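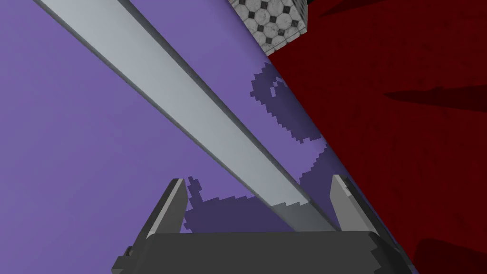

Figure 1. Simulated view from close above the gripper, fingers open, with the gray bar running across the purple panel.

4.2 Pulling tasks in the simulated kitchen

Opening a door or a drawer is among the most common actions in a home, and a machine that cannot do it is of little use for putting away dishes or fetching a towel. This section reports how the Lanura policy handled long, straight bars fixed to or lying close to a flat surface. All trials were run in the Vetitz simulator. The policy received the image from the wrist camera and the joint positions of the arm. It received no depth map and no model of the furniture.

The task set contains 300 layouts. Each layout varies the room, the surface colors, the position of the light, and the angle at which the arm begins. A trial was scored as a success when the policy closed on the correct part, moved it by the required distance, and released it within 96 seconds. Trials in which the gripper pressed against the panel with more than the permitted force were stopped and scored as failures, even where the arm might have recovered.

The policy completed 109 of the 300 layouts. This result is well below what a household user would accept. The failures were not spread evenly. Layouts with short knobs were completed more often than those with long bars, although the bars offer a much larger area to grasp. Review of the logs by Aravind Kaimal suggested that the difficulty lies mainly in the approach.

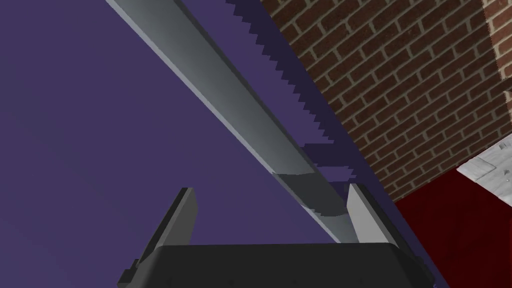 When a bar crosses the view at a slant, the wrist must turn until the two fingers stand on opposite sides of it. The policy often began this turn too late. One finger then reached the bar first and pushed along it, and the controller read the contact as a completed grasp. In a physical kitchen the same error would scratch the finish or pull the arm off its path.

Shadows were a second source of error. The simulator draws shadows at low resolution, and their stepped edges can be as sharp as the edges of the objects themselves. In several failed trials the predicted grasp point lay on a shadow boundary. We repeated the full set with shadows turned off and found that errors of this type disappeared, while late wrist turns remained as frequent as before. We therefore treat the two problems as separate.

The earlier Campbell baseline, which plans from a known model of each cabinet, did not show either error. It requires that every handle be measured in advance, a condition that few homes or small shops can meet. Its results are given for reference only and should not be read as a direct comparison.

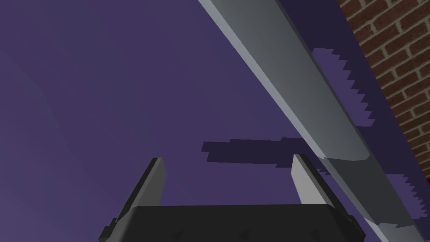 4.3 Transfer to the physical arm

Tests on hardware were limited to 2 cabinets at the Dundby laboratory. Both had straight bar handles and were placed under fixed ceiling lights. Force limits were set lower than in simulation to protect the doors, and an operator was present at all times. The policy was used without further training. Late wrist turns appeared on both cabinets, and in most cases the operator ended the attempt before contact. Grasp points on shadow boundaries were not observed, although the lighting was too uniform to rule them out.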